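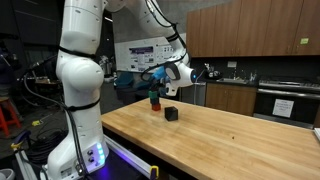
One owner wrote in to say that stacking three cubes is something a toddler can do, and that a whole section on it seemed like padding. Fair enough. The toddler, however, doesn't mind when the tower goes over, and will not be calling Lavik about it.

Section 4: Setting up the three-high stack

These steps cover the red, dark blue and green cubes and the larger black one from the Lavik set 864. If your set has other colors, go to the color table on page 161 and then come back.

4.1 Choosing the table

1. Use a table that doesn't rock. Lean on each corner in turn. If one corner leans back, fold a piece of card under the leg until it stops.

2. Clear a working area you can reach without stretching. You don't need to clear the whole table. Papers can stay at the far end, where they will be safe from you and you from them.

3. Wipe the wood with a dry cloth. Crumbs are the leading cause of towers that tilt "for no reason," and a kitchen will always have crumbs.

Note: Butcher block is fine. So is any flat top with the seams sanded flush. If you refinish the surface first, stop at 200 grit and let the Gedia oil cure overnight. Cubes set down on fresh oil leave square marks, and the marks are permanent in a way the tower won't be.

4.2 Checking the light

4. Sit where you plan to work and look across the wood. A polished top throws glare, and glare makes it hard to judge where an edge ends.

5. If an edge disappears in the shine, move your chair or lower the blind. Turning the cube also helps a little.

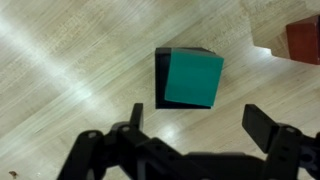
6. Once the edges are easy to see, leave the light alone. People who adjust the blind between cubes tend to bump the table on the way back.

4.3 Building

7. Set the red cube down first, well in from the edge of the table. Press lightly on the top. It should sit flat with no click.

8. Lower the dark blue cube onto it, straight down. Sliding it on from the side works right up until it takes the red one along.

9. Square the two faces by eye. A few degrees of twist will do no harm to the stack, only to your opinion of it.

10. Add the green cube the same way. Open your fingers evenly on both sides and lift away slowly - most towers that make it this far are lost to a sleeve.

11. Stand the black cube on the table to the right of the stack, with enough room between them for a hand.

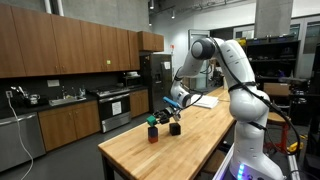 Fig. 4-3. Red, dark blue, green from the bottom up; black cube to the right.

Caution: The black cube does not go on top. It is larger than the others and is meant to stand alone until Section 5. We know you are going to try it anyway. Keep cups off the table while you do.

4.4 If the stack leans

Take off the green cube and look again. If the lean is gone, the green cube was off center. If it's still there, go back to step 7 and wipe under the red one.

A lean that survives both is usually the floor. The Skoryk leveling feet (part 209) fit most table legs and are sold separately, as leveling feet always are. Owners of the Wevadus table already have them, in the small bag taped under the top.

Leave the finished stack in place and continue to Section 5, Moving the Black Cube.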